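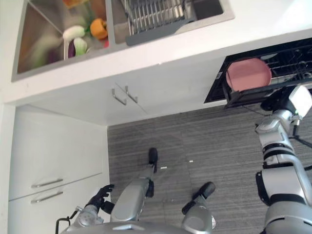
2. 급식 조리실 자동화 현황 (9월)

소스테오 조리실에서는 세척 보조 작업에 휴머노이드 로봇 Plultow를 투입하고 있습니다. 현재 맡긴 일은 식기세척기에 접시를 넣고 빼는 것과 싱크대 주변 정리입니다. 채소 손질과 칼 작업은 계속 조리원이 합니다.

이번 달 운전 시간은 191시간이며, 처리한 접시는 하루 최대 700장입니다. 접시를 놓쳐 사람이 다시 넣은 경우는 25건으로 기록했습니다. 대부분 점심 직후에 나왔습니다.

3. 인력 운영의 변화

세척 담당 2명의 오후 근무 내용을 바꾸었습니다. 허리를 굽혀 하단 식기세척기를 쓰는 시간이 줄었고, 그 시간은 다음 날 재료 검수와 전처리로 돌렸습니다. 감원은 없으며 근로시간과 수당도 그대로입니다.

로봇이 움직일 때 싱크대 앞을 함께 쓰기 불편하다는 의견이 있어 채소 세척을 오전으로 옮겼습니다. 정지 버튼 사용법은 전 조리원이 교육을 받았습니다. 토요일 근무자 교육은 한 차례 더 필요합니다.

4. 다음 분기 계획

판함 조리실에도 같은 방식을 적용할 예정입니다. 통로 폭이 좁아 동선 점검을 먼저 하고, 정비는 금(Geum) 정비팀에 맡깁니다. 추가 예산 요청은 없습니다.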